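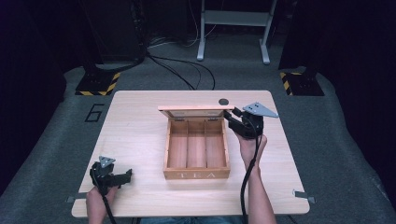
Tea, toast and the 8 o'clock bus: Heather Tosh on running a village tearoom

May 25, 2025

Heather Tosh has flour on one sleeve and a phone going off in her apron pocket. She lets it ring. "It'll be the milk. It's always the milk."

We've got half an hour before she opens up. The tearoom is on the corner in Irnasbridge, next to the old chapel, and she has had it long enough that people give directions by it. Before that she drove a delivery van for Nustel. Twelve-hour days, sandwich on the dashboard.

"I used to park up outside here to eat my lunch. It was a wool shop then. Shut, mostly. I'd sit there looking at it thinking, somebody ought to sell a cup of tea in that."

So she did. First year was rough. She'd saved up, and then the boiler went in January and took 2362 pounds of it in one go. "I remember the number becuase I wrote it on the wall in pencil. It's still there, behind the dresser. My sister thinks I'm daft."

Did she think about packing it in?

"Every morning till about ten. Then someone would come in and want a scone and you just get on with it."

The menu is short. Toast, scones, soup when she's made soup. Cheese on toast has a following. Cake is whatever cake it is. She won't do paninis, and there was a bit of fuss in the village when she said so. "I had a panini machine. Hated it. Sold it to a lad from Nseir and he seems very happy."

Tea, though. Tea she will talk about. She does a plain strong breakfast one, an Assam, a smoky one that four people like and everybody else complains about the smell of, and a peppermint that comes from her own back garden in summer. All loose, all in pots. No bags?

"I've got bags. Of course I've got bags, people ask for them. My mum drinks bags. I'm not going to stand over someone and tell them they're doing it wrong."

Her one rule is warm the pot. Second rule, when pressed: don't leave the tea near the spices. She lost a whole tin of Assam to a jar of cumin. "Tasted like a curry house carpet. I drank it anyway, it was dear."

Keep it dark, keep it dry, lid shut. Buy small. She buys from a wholesaler called Guvivico and used to order far too much at once to save on the postage. Now it's little and often.

The regulars come off the 8 o'clock bus, and the bus is a sore point. The route was under threat over the winter. Heather kept a petition on the counter by the till and it got 570 names, which for a place this size is a lot. Some of them walkers passing through, she admits. "They drink tea, they count."

The bus stayed. For now, she says, and knocks on the counter.

I ask what she'd tell someone wanting to do the same. She thinks about it while wiping down a table that looked clean to me.

"Do your own books for the first year, even if you're rubbish at it. I was rubbish. But you see where it goes. Butter! I was spending a fortune on butter. And have a day off. I didn't, and I was horrible to be around. Ask my sister."

Any plans? A few. She wants the back yard open by summer, four tables and maybe a bit of cover if the money's there. The quote for the cover was 2824 pounds. She pulls a face. "So four tables and bring a coat."

Evenings no. She tried a supper club and the washing up nearly finished her off. There's a knitting group in the back room twice a month and they bring thier own biscuits, which she has decided not to mind.

Somebody's at the door already, hand up against the glass, peering in. It's still ten minutes to opening. Heather looks at the clock, looks at me, goes and lets them in.

"Sit where you like, love. Kettle's on."

The phone starts up again in her pocket. It was the milk. They'd sent skimmed.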